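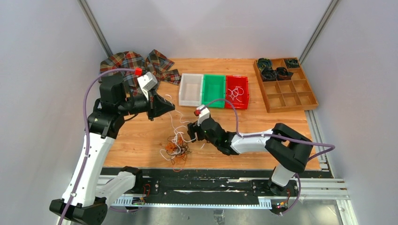 Wooden tabletop, warm grain, gray walls

How do I get a dull patch out of an oiled wood tabletop?
Posted by Impi Kinnunen

We have a solid wood table at home that was oiled by the seller before we got it. I wiped up some spilled soup with a kitchen spray, and now there is a pale, rough spot the size of a dinner plate. The rest still looks fine. I have half a can of Lanard hard oil left over from a shelf. Can I rub that on the spot, or do I have to sand the whole top? I don't own a sander and the table won't fit through the door to the balcony. We moved in last December, so the finish can't be that old.

3 replies

Marjatta Valtonen
You don't need to sand the whole top. The spray has taken the oil out of the surface and raised the grain. Wipe the spot with a damp cloth, let it dry overnight, then sand by hand with 180 paper, always along the grain. Go a little past the edge of the pale area so you don't end up with a ring. Vacuum the dust.

Put on a thin coat of oil with a lint-free rag, wait 13 minutes, and wipe off everything that hasn't soaked in. If it feels sticky the next day you left too much on. Do 2 coats, with a night between them. Lay the used rags flat outside to dry or put them in water - oily rags in a ball can catch fire.

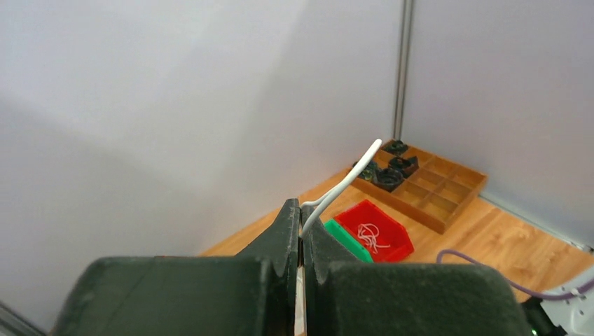
Saarela Household Help Site - Wood and Floors Team

Before you open the Lanard can, check what the seller used. If it was a tinted oil, a clear one will leave the spot lighter than the rest. Try it on the underside first.

prastov_kitchen
just use olive oil, works on my cutting board

Marjatta Valtonen
Please don't put olive oil on a table. It never hardens and it can start to smell. On a cutting board you wash it off again before it matters.

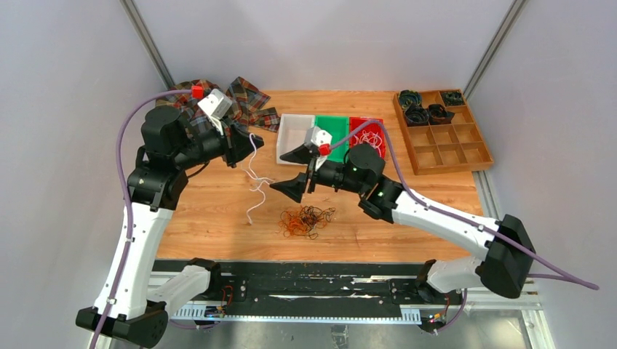

Light wooden tabletop with posts at the back corners

Impi Kinnunen
Thanks. I called the shop in Verureck and they said clear oil, two coats. The underside test looks the same as the rest, so I'll do the top tonight after 8. Is 240 paper all right? It's what I have, and the hardware store is closed.

Marjatta Valtonen
240 is fine for a spot that size. It will just take longer.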